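Triton hand-held demonstration capture: progress report, October 9, 2021
2 min read

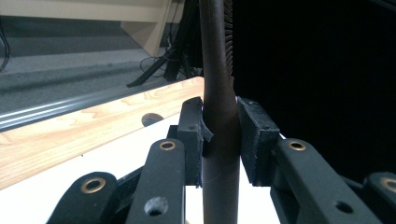

Rami Obeidat

Collection for the rod-handling task continued at the Kamholm site this period. Operators recorded 128 demonstrations with the hand-held gripper, of which 26 were rejected at review, mostly for lost tracking during fast wrist turns.

Pad wear is now the main hardware concern. The inner edge of the left pad is torn and a flap of rubber has lifted from the face. The right pad is rough and dusty. Both still close on the dark rod, but a pad in this state changes the contact the policy learns from. We will fit new pads before the next block and log the change – earlier sessions will be tagged as old-pad data.

Elie Hattar is comparing training runs with and without the last 10 sessions. Results will be in the next report. We request approval for 2 spare pad sets from the existing parts budget.

Contact: Triton project office, Vadutham | © 2021 Vadutham | Back to top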